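Notebook – Lelov kitchen bench
December, entry 47
By Araceli Escobar

Print this entry | E-mail this entry

Zokeo fingertip kit, second session

Started at 9:15 and forgot lunch, so you can guess how I feel about this kit! Nultow sent us the pair of lit tactile fingers on loan, and mounting them took 17 minutes with the supplied plate (the old ones took me most of a morning). Cable routing is still fussy at the wrist. Yáñez wants to know if they're worth buying for the produce task, so today was all grasping at the sink, out of the red tray.

Cucumber first. I love how much the pads give you on a bumpy skin – the little pimples come through in the contact image as separate dots, and I could see the print shift before I noticed anything in the wrist view. Low grip, one pad on each side, force setting 2. The pads throw pink and cyan onto the dark green skin, so anyone training on wrist video should look at color before mixing this with our older runs.
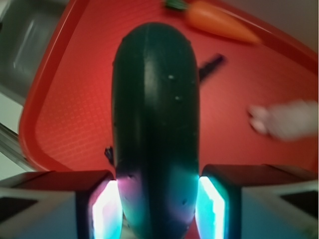

Still to do

- Carrot, same force setting. Narrow end is going to be the hard part.
- Ask Nultow for the price of spare gel pads, and whether they can be swapped without redoing calibration.
- Try the pad lights dimmed. The manual mentions a setting but I can't find it in the menu.
- Shorter cable clip at the wrist. I'll print one.
- Write up the mounting steps for Yáñez – the torque values are on page 17 and easy to miss.

Leaning yes on the purchase. Want the carrot numbers first.

Recent entries
Gripper plate, drilling notes
Zokeo kit, unboxing and first calibration
Wrist camera exposure settings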